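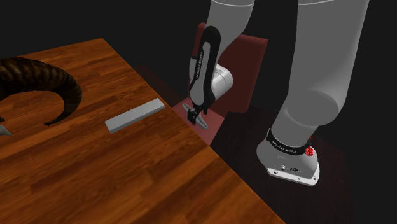
Should a simulated pick count as a success if the gripper touches the wrong part first?
It can count as a pick, but log the contact as a fault and report the two numbers separately.

I settled on that rule in April, after going back through 2,928 simulated runs for the Vitura sorting task. In 229 of them the arm bumped something it had no business touching. Our old score sheet at Fledavine had no column for that, so they all went in as clean.

The rules I use now:

1. Write down the start pose of every object before the run.

2. Say what counts as "clear." A plain block lying on wood, with a gap between it and the finger pad, is clear. Contact ends that.
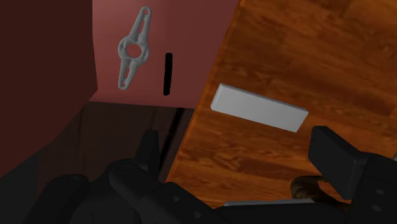
3. Keep failed runs. Sibiya, our older test set, had them deleted, and I can't compare anything to it.

4. Change one setting at a time, then rerun at least 40 trials.

I'm redoing the Celtstead batch this way on Thursday.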